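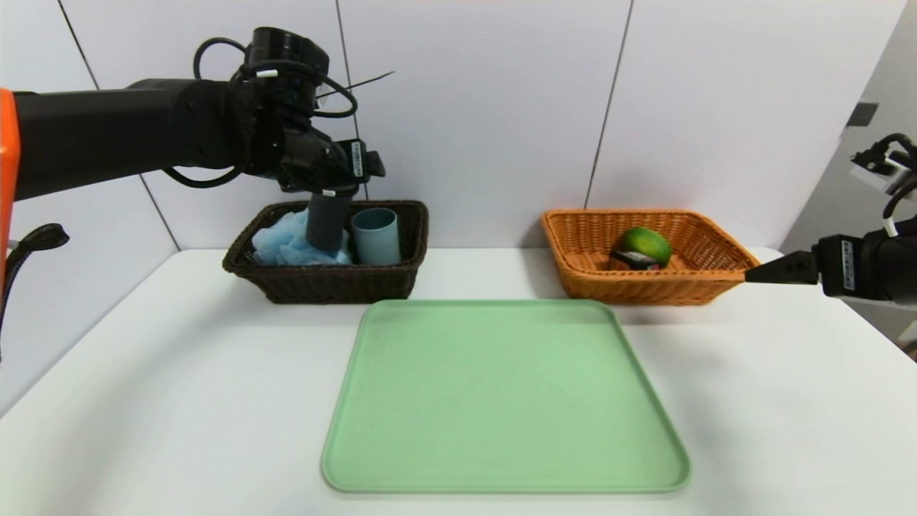
When the money belongs to both of you

Revathi Thampi kept her own savings account for 11 months before she told her husband. It held $2301, put aside in small amounts from a part-time job in Betthorpe. She wasn't planning to leave. She wanted to be able to buy a pair of shoes without a conversation about it.

Arguments over money are often arguments over permission. One partner earns more, or is better with numbers, and slowly becomes the one who says yes or no. The other starts hiding receipts.

The couple now put the same share of their pay into a joint account for rent, groceries and power. On top of that, each keeps $400 a month and doesn't have to explain it. Anything over $300 from the joint account gets talked about first. They sit down with the statements every November and change what isn't working.

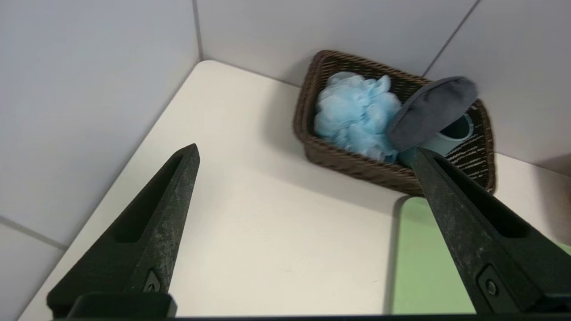
Vignesh Poojary thinks the private share matters more than the size of it, and says he and his wife started with five dollars a week each when they were broke. He would have agreed to less, he says, as long as he didn't get asked where it went.

Thampi's savings account is still open. Her husband knows the balance and has never asked her to move it.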